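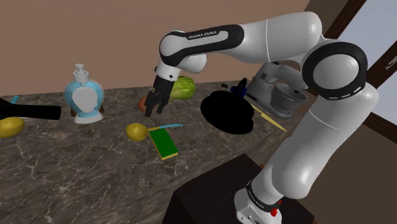 How a Robot Arm Learns From Examples

A robot arm does not know how to pick up a sponge. It has motors that bend its joints and a gripper with two fingers that open and close. Something has to tell each motor how far to turn, and when.

One way is to write down every step. This works well if the sponge is always in the same spot. Move the sponge a little, and the steps are wrong.

Another way is to collect examples. A computer program then looks for patterns in them. This is called machine learning, and the program that comes out of it is called a model.

What is in one example?

An example is a recording of one try at a task. Engineers call it a demonstration. It has three main parts:

The goal, written in plain words, such as "put the sponge next to the soap."
What the robot's cameras saw at each moment.
What the arm did at each moment: the angle of every joint, and whether the gripper was open or closed.

A person usually steers the arm during the recording with a hand controller. When the person moves a hand left, the gripper moves left.

Why use a pretend kitchen?

Many examples are recorded in a simulation. A simulation is a world made by a computer, a bit like a video game. The counter, the mixer, the lettuce and the arm are all drawn by the computer, and math rules decide what falls, slides or tips over.

A simulated ladle can be dropped many times without a dent. The kitchen can also be reset in a moment, with each object in a new place. A model that has only seen the ladle on the left may reach left every time, even when the ladle is on the right.

How many examples are needed?

The team at Velholm wanted 2000 recordings of kitchen tasks. Mieke Hermans and Nima Tabrizi steered the arm. By May they had made 1167. Dariusz Duda then checked them and kept 904. The rest were removed. In most of those, the gripper missed the object or the recording stopped too early.

How is the model tested?

Part of the set is held back, and the model never trains on it. After training, the arm is given kitchen layouts from the held-back part and has to do the task without a person steering. The team records how often it succeeds.

If it often fails at one thing, such as gripping thin handles, the team records more examples of thin handles and trains the model again.

Words to know

Gripper: the part of a robot arm that holds things.
Joint: a place where the arm can bend or turn.
Demonstration: a recording of one try at a task.
Data set: all the examples together.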